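7.4 Recovery after a stalled grip

This section applies to the Skandholm two-arm bench cell and to the Stondley simulator supplied with it. It is to be followed whenever the controller reports fault 41 (finger travel not completed) during a bearing placement task.

CAUTION: Do not clear the fault from the main menu while a part is held between the fingers. Clearing the fault releases holding force, and the part may fall or be thrown against the second arm.

1. Press Hold on the operator panel. Both arms stop and remain powered.

2. Read the fault line and note which arm is named. If both arms are named, go to section 7.6.

3. On the bench cell, lock the guard door open and fit the padlock. In the simulator, select Pause.

4. Set the named arm to Manual Slow. Speed is limited to 12 mm per second in this mode.

5. If the part is resting on the fixture block, open the fingers in single steps until the grip force reads zero. If the part is clear of the block, lower it first.

6. Raise the arm straight up. Do not turn the wrist until the fingers are above the height of every part on the table.

7. Move the arm to its park position and select Clear Fault.

Note: Step 6 was added in July following a report by Areeba Kiani, in which a wrist turned too early struck a bearing and stopped the second arm – the fault log showed only the later stop.

The simulated bench, as a general view and from the gripper of one arm, with the other arm's fingers closed on a bearing: 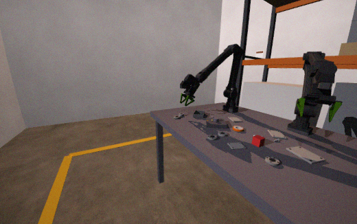
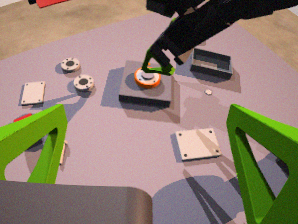
8. Before restarting, compare the stored part positions with the table. Any part that has moved must be taught again, as the controller does not correct stored positions after a fault.

9. Run the task once at reduced speed. If fault 41 returns, take the cell out of service and send the log to Teodor Boström at Skandholm, quoting the controller serial number.

Note: Logs are overwritten after 24 hours of running time. Save a copy before any further work is done on the cell.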